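Prandbridge glaze room moves to bowl-by-bowl washing

The shared glaze room at Prandbridge has changed the way it cleans its mixing bowls, after a run of test tiles came out of the kiln with blue specks in what should have been a plain white. The new routine began on Tuesday and applies to all users, including the evening groups from Plircombe.

Until now, bowls were left to soak together in the large sink and wiped down in one go at the end of a session. Colour from one bowl settled in the next. The blues were the worst of it, as a very small amount of cobalt shows clearly after firing. Of 873 tiles checked over the spring, 11 were marked as spoiled by stray colour, most of them from the same two shelves.

Under the new routine each bowl is scraped, rinsed and sponged by itself before another is started. Scrapings go into the lidded bucket and are kept out of the drain. Ridged bowls need a soft brush worked round in the direction of the ridges – a flat sponge rides over the top and leaves colour in the grooves. The rim and the outside are done last, with clean water.

The Shen test series, which uses a white base throughout, will have its own set of bowls, stored on the upper rack. Rurnero, the firm that supplies the dry materials, has been asked to send the blue stains in 400 g tubs so that less powder is handled at a time.

The sink trap was emptied at the same time and refitted with a finer screen. The room is open at its usual hours, though the last mixing time is now 8.15 pm to leave room for washing.
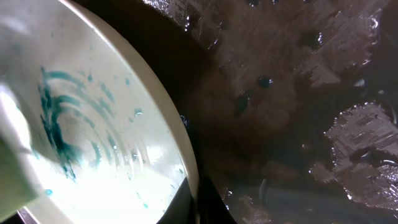 Users who have bowls of their own on the lower rack should label them underneath before the end of April. Unlabelled bowls will be added to the shared stock.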